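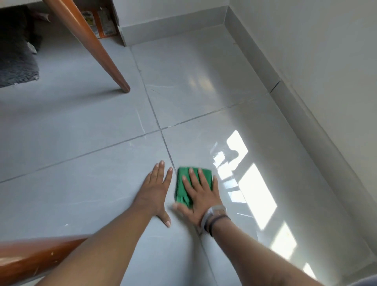 Open call for artists: your questions answered

Govach Gallery is inviting proposals for its ground floor room. The questions below are the ones we are asked most often. Please read them before you write to us.

Who can apply?

Any artist aged 18 or over who lives or has a studio in the Daltmont area. You don't need a degree or a history of exhibitions. Groups can apply, but we ask for one named contact.

What kind of work are you looking for?

Sculpture, textiles, sound, film, drawing and work made for the room itself. We showed mostly painting last year, so three-dimensional work is especially welcome this time. We can't take anything that uses open flame or live animals.

Is there a theme?

No.

How much does it cost to apply?

Nothing. There is no entry fee and no hanging fee.

Do you pay artists?

Yes. Each selected artist or group receives a fee of £1000, and there is a separate materials budget of up to £300, paid against receipts. A group shares one fee between its members. Half of the fee is paid when the agreement is signed and half when the show opens.

What should I send?

A statement of no more than 300 words, up to six images of past work, and a sketch or plan of what you want to show. Film and sound can be sent as a link. Please don't post original work to us - we have nowhere to keep it.

When is the deadline?

January 14, 2022, at midday. Proposals that arrive later will be kept for the next call if you tell us you'd like that.

Who chooses?

Corinne Lyons, who runs our exhibitions, and two artists who have shown here before, Booker Oyelaran and Ha-rang Yeon. They read every proposal. Everyone gets a reply, but we can only give written comments to those on the shortlist.

Can I see the room first?

Yes, by appointment. Visits last up to 60 minutes, and you are welcome to measure and take photographs. A floor plan is available by email.

Can I fix things to the walls, ceiling or floor?

Walls, yes, with ordinary screws. You fill the holes afterwards and we do the painting. The ceiling has a hanging rail, and Yaryna Stetsiuk, our technician, must approve anything suspended from it.
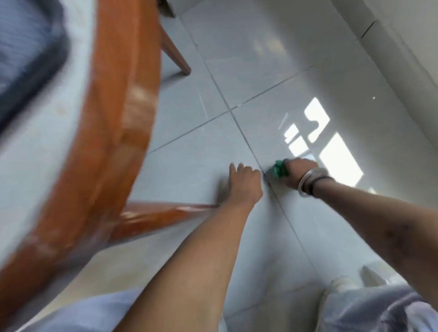
Work that stands on the floor needs a clean base and no glue or double-sided tape. Put felt or a board under anything heavy, and keep wet plaster and pigment in trays. You leave the floor as you found it when you take the show down. If it's tiled like the one in the photo, with glossy light grey tiles, go over the lines between them with a cloth as well as the tiles themselves. Plaster dust settles there and shows up later.

Is my work insured?

It is covered while it is in the building, up to the value you give on the loan form. Transport is not covered, so please arrange that yourself.

Can I sell my work?

Yes. We take no commission. Buyers are put in touch with you directly, and work stays in place until the show closes.

Who do I contact?

Tavion Lindqvist in the gallery office. Put "Open call" in the subject line and include a phone number if you would like to be called back.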